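Flotbridge Community Choir
Minutes of the meeting held November 15, 2024
Last updated: November 15, 2024

Hanane Bennani took the chair and welcomed everyone, with an especially big hello to the new altos!

1. Summer concert. The June concert raised 2,064 pounds, our best yet, and people are still talking about the Farouk piece (the encore nearly had the roof off). Hanane thanked all who sang, baked and stacked chairs. More than 200 tickets went, so we will ask for the larger room next time.

2. New music. We have two new pieces for spring, Drindura and a lovely old round called Drornodness. Both were sung through once before the meeting and the tenors are already in love with the second. Parts to be handed out next week. Please bring a pencil! 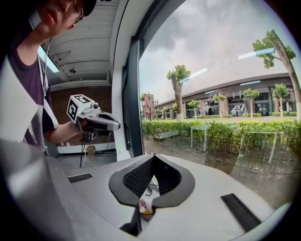 Dark cap and glasses, under the strip ceiling.

3. Warm-ups. Agreed to start ten minutes earlier so that we can do them properly. The humming exercise was a great hit and stays.

4. Trip to the coast. Lots of excitement about this one. The coach firm has sent a price, and Hanane will ring them about a later return so we can fit in fish and chips.

5. Any other business. The piano needs tuning again, middle C most of all. Agreed to book it before the carols. Spare black folders wanted, any condition.

Next meeting: same place, after rehearsal.

2 comments
2 shares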